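From: eklund-hall list
Date: 24 October 2018
Subject: Re: [keltlow-interiors] Prillitz peel-and-stick, anyone?

> Flasix has the Prillitz removable paper on sale again, 200 for the
> whole kit. The ad says it goes over anything and comes off clean
> after years. I'm tempted to do the hallway AND the bathroom before
> February. Has anyone on the list lived with it?

I have, and I'd slow down. "Goes over anything" is a big claim. My wall was painted with ordinary flat paint, and the paper let go along one seam in 8 weeks. Flasix told me I hadn't cleaned the wall. I had. They offered me a roller for 49, which I declined.

As for "comes off clean after years," the stuff hasn't been sold long enough for me to believe it. Ask them whose wall they tested.

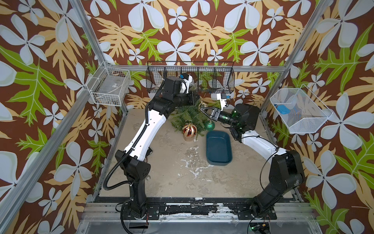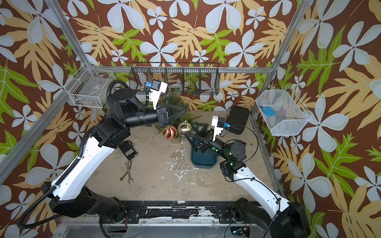
The other thing is the size of the print. A sample the size of a postcard tells you next to nothing, and the Prillitz samples are barely that. With big pale flowers on dark brown, like the walls in the two photos, you could get one petal and a bit of leaf and think you'd ordered something quiet. Get a full strip, tape it up, and leave it there until you're sick of it — or until you aren't.

I'd keep it out of the bathroom entirely. The hallway, maybe, if you do one wall first and wait out the heating season.

Also, does that 200 include shipping to Keltlow? Mine didn't, and I only found out at the last screen.

If anyone has had it up over old gloss paint, I'd like to hear how the corners did.

Eklund Street, second floor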